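Garra de mão, segunda versão: dedos novos e uma mesa no corredor

2023-12-26

Publicado em: oficina, impressão 3D, robótica

Na última vez que escrevi sobre a garra de mão ela ainda tinha os dedos rígidos, e a conclusão era que assim não servia. Pegava blocos direitos e pouco mais. Qualquer peça com um lado redondo rodava e saltava para fora. Desde setembro refiz quase tudo da parte da frente, e fica aqui o registo antes que me esqueça das medidas.

Os dedos agora são flexíveis, com nervuras, impressos em filamento roxo. A cor não foi escolha: era o único rolo de TPU que havia na oficina, da Zekard, que o Lauri Niskanen tinha comprado para umas solas e deixou a meio. Imprime bem se for devagar. A 30 mm/s saiu limpo, acima disso começou a fazer fios entre as nervuras e perdi uma tarde a cortá-los com um x-ato. Também aprendi a secar o rolo antes. Deixei-o 5 horas no secador e a diferença na superfície é grande.

A geometria é a habitual dos dedos que dobram para dentro quando são empurrados de lado. Fiz várias versões a mudar a espessura das paredes. Com 2 mm ficaram duros demais para o que eu queria, com menos do que isso a ponta torcia. Acabei por deixar a parede de fora mais grossa e as nervuras mais finas, e essa é a versão que está montada.

As placas brancas que seguram os dedos são em PLA, com parafusos M3. Tive de as redesenhar porque na primeira versão os furos estavam demasiado perto da borda e uma delas rachou ao apertar. Não usei insertos metálicos. Devia ter usado, porque já desmontei aquilo tantas vezes que duas das roscas estão gastas. Fica para a próxima.

A câmara vai no punho, com uma lente bastante aberta, virada para a frente por cima dos dedos. Perde-se a parte de baixo da imagem, que fica tapada a preto pelo próprio corpo da ferramenta. Pensei em subir o suporte, mas então os dedos ficam pequenos na imagem e para mim é mais importante vê-los bem. Deixei como estava. 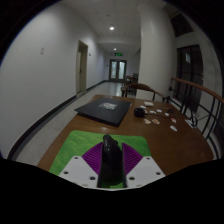 O Aleksi Ikonen insistiu desde o princípio que não valia a pena gravar tudo na bancada. A bancada tem sempre a mesma luz e o mesmo fundo, e se um dia eu quiser treinar alguma coisa com estas gravações vou acabar com um modelo que só conhece a bancada. Tinha razão, por isso comecei a levar a ferramenta para outros sítios do edifício. O corredor é prático — tem mesa, tem luz no teto e passa pouca gente ao fim do dia. O chão reflete um bocado as luzes, mas até agora isso não me estragou nada.

Para objetos uso peças pequenas e claras, espalhadas pela mesa. São o caso difícil. Peças grandes e escuras sobre madeira qualquer câmara separa, as brancas finas é que dão trabalho, tanto para ver como para agarrar. As planas são as piores. Os dedos dobram, encostam ao tampo e passam por cima. Consegui melhorar isto inclinando a ferramenta e entrando de lado, mas é um truque de mão, não é mérito do desenho. Queria experimentar uma ponta com uma unha fina, de material rígido, colada na extremidade de cada dedo.

Sobre o programa há menos a dizer. Cada gravação dura 30 segundos e vai para um cartão, com um ficheiro de texto ao lado onde aponto o que estava a tentar fazer. Os scripts de organização estão numa pasta a que chamei Manero, sem razão especial. Lê os vídeos, verifica se o relógio bate certo e muda os nomes. Ainda falha quando tiro o cartão cedo demais, e o ficheiro que fica a meio tenho de o apagar à mão.

O pessoal da Lotstead, que partilha a oficina connosco, perguntou se podia usar os ficheiros das placas. Podem, e qualquer outra pessoa também. Vou pôr tudo num arquivo assim que corrigir a posição dos furos no modelo, porque a versão que tenho no disco ainda é a que rachou. As peças que estão montadas foram furadas à mão depois de impressas, e não quero que alguém perca um dia por causa disso.

Coisas por fazer, por ordem:

Insertos M3 nas duas placas.
Testar a unha rígida nas pontas.
Punho mais comprido. O atual cansa o pulso ao fim de uma hora.
Apontar a abertura dos dedos em cada gravação, que neste momento só se tira da imagem.

O último ponto é o que me preocupa mais. O Lauri sugeriu um potenciómetro no gatilho, eu preferia um sensor magnético. Tenho um na gaveta, mas a placa que lê o sinal está presa noutro projeto, o Joo, e só a posso tirar de lá em janeiro.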